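Folding of household linen

Folding of household linen is the practice of reducing flat textiles, such as towels, tablecloths, napkins and sheets, to a compact shape for storage, transport or display. It normally follows washing, drying and, where required, ironing. The methods used vary with the size of the article and the depth of the shelf or drawer in which it is kept.

Methods

The most common method is the half fold, in which one edge is carried over to meet the opposite edge and the crease is pressed flat by hand. Repeating the step in the same direction gives a long strip, known in the trade as a lengthwise or strip fold. The strip may be left long, hung over a rail, rolled, or folded across its width to form a block. Large sheets are usually folded by 2 people, who hold the corners and walk towards each other.

The thirds fold, often used for bath towels, brings both long sides inwards so that the hems are hidden. Rutilio Ventura, in a handbook for hotel laundries, recommended it for open shelving, and gave the half fold as the quicker choice for cupboards with doors.

Creases and edges

Cloth is easier to fold evenly when it is laid on a smooth, level surface and the layers are drawn straight before each crease is set. Thick hems tend to push the upper layer out of line, and small wrinkles trapped between layers may become fixed under the weight of a pile. Plain white cloth shows these faults mainly as shadow.
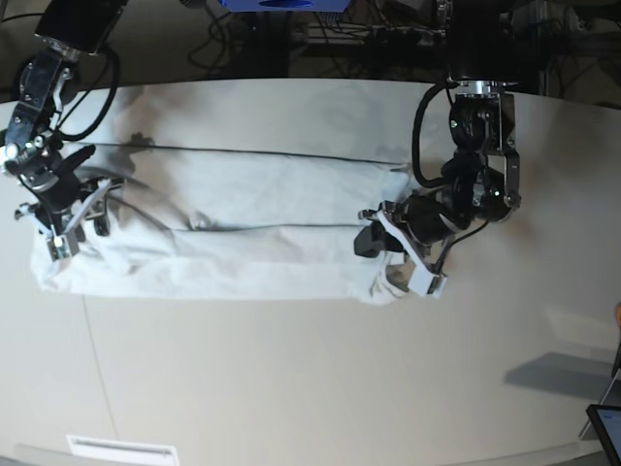

A white cloth folded into a long, flat strip on a white tabletop, held at both ends.

Storage

Folded linen is generally stacked with the closed edge facing outwards - a habit that makes single pieces easier to lift out. The Ullow linen store, which held over 2,000 pieces, kept tablecloths as strips on wide shelves and napkins in blocks. Its September inventory listed 696 napkins.

See also: Ironing; Linen cupboard; Napkin folding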